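Jewellery Sorting at Mandgate Guest House: Frequently Asked Questions

Last updated in December by Farah Chong, who would like it known that most of these questions have been asked more than once.

What is the jewellery box service?
Guests who stay longer than a few nights tend to spread out. Rings migrate. Necklaces tie themselves in knots. We lend a shallow box to any room that wants one, so that the small shiny things have somewhere to live besides the soap dish.

Does it cost anything?
No. If you take the box home with you, it costs 9 pounds, and you will have to explain to Aiman Setiawan on the desk why you wanted it.

Why doesn't the box have compartments?
We tried compartments. Guests put one earring in each and then asked us where the other one was. An open box lets you see the lot at a glance, and a glance is all anybody gives it at seven in the morning.

Where should I do the sorting?
On the bed, with the sheet pulled reasonably flat. Not over the basin, and not on the rug, which has been eating earring backs for years and shows no sign of being full. Tip everything out, have a good look at what you've brought, and try not to ask yourself why you packed all of it for a walking holiday.

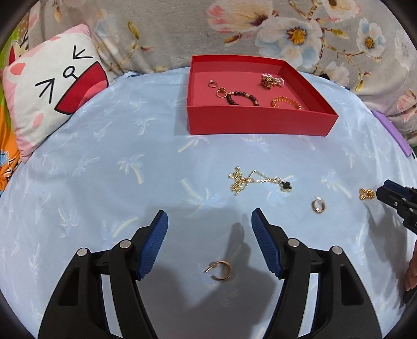
Start with the rings, as they roll. Beaded bracelets and hair clips can go in next, with anything pearly kept clear of anything with a sharp edge. Chains go in last, laid along one side, fastened if they have a clasp that still works. Hoop earrings should be closed before they go in, or they will hook themselves on to the nearest necklace and the two will need separating by someone with better eyesight than yours.

My necklace is in a knot. Can you help?
Floor Michiels is good at this and keeps a pin at the desk for the purpose. Her record is a chain that took 70 minutes. She doesn't wish to beat it. Please don't pull at the knot first and bring it down afterwards.

Are the palm tree sheets for sale?
We get this one a lot. They aren't, and we have only a few sets left. If you'd rather have plain white, say so when you book and we'll try not to take it personally.

Can I leave the box out when my room is cleaned?
You can, but it will be moved to the chest of drawers so the bed can be made. Anything you'd be upset to lose should go in the safe. The safe is in the wardrobe, behind the spare blanket, where it has puzzled guests since the day it was fitted.

I've left something behind. What now?
Ring the desk and ask for extension 127. Tell us what it looks like. "Gold, quite small" describes nearly everything in the drawer, so a bit more would be welcome. We post things back at cost and hold unclaimed items until the following spring.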